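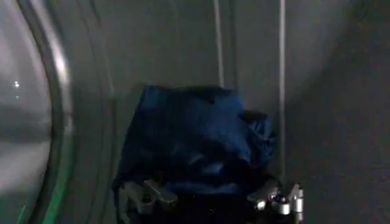

Let Your Clothes Get Old

By Bit-na Nam
October

Print this page | E-mail this page

My favorite sweatshirt has a hole in the left cuff big enough to stick my thumb through, and I do stick my thumb through it, pretty much all winter. My sister has offered to buy me a new one four times. She means well! But I don't want a new one, and I've been trying to work out why the offer bugs me so much.

I think it's that we've gotten really strange about old clothes. A shirt fades a little and we act like it died. You wear something to two weddings and somebody says, oh, I remember that dress, and you're supposed to feel caught. I read through the comments on a closet clean-out post last week (I know, I know, but it was raining) and there were 269 of them, and nearly every one was a person bragging about how many bags they'd hauled to the curb. Bags! Plural! I kept scrolling and hoping somebody would say they'd sewn a button back on.

I grew up in an apartment over a tailor's shop in Fleloseck, so maybe I was doomed from the start. The shop was called Malik and it smelled like steam and chalk, and people brought in the saddest-looking things – coats with the lining hanging out, work pants blown out at the knee – and came back for them a few days later like they were picking up a kid from camp. My mother had one green wool coat the whole time I was in school. The elbows got patched, then the patches got patched. She looked great in it.

Now I'm not going to tell you that mending is cheap, because often it isn't. I took a pair of pants in for a new zipper this spring and it cost me 47 dollars, and I could have bought two pairs at Dovow for that and had money left over for lunch. That's a real problem and I don't think people are lazy or shallow for doing the math. If you've got three kids who grow an inch every time you turn around, buy the cheap pants. I would.

What gets me is the cheap pants themselves. They used to be cheap and plain and you could beat them up for years. The last pair I bought went at the inside seam before the season changed, and there wasn't enough fabric in there to sew anything back to. You can't mend a seam with nothing in it. My old jeans have half an inch of extra cloth folded inside, just sitting there in case somebody needs it someday, and I find that sort of touching.

So what I'd like, if anyone at a clothing company is reading, is a little more cloth in the seam and a spare button that matches. Charge me a few bucks more. I'd pay it, and I bet a lot of people would once they got through two winters in the same pair.

And the rest of us could ease up on each other. Wear the thing again. Wear it to the same restaurant with the same people. My friend Rosalind – okay, she'll hate being in this – turned up at a birthday dinner in a cardigan with bright orange darning all over one sleeve, and half the table wanted to know how she did it. She'd learned from a library book over a weekend. It was lumpy as anything. I've been trying it myself, and mine is a lot lumpier, and I've stabbed myself in the thumb more than I'd like to say.

I haven't touched the hole in the cuff, though. My sister's birthday is coming up and I was thinking of getting her a darning needle and some wool, and then she can fix it if it bothers her that much.

Print this page | E-mail this page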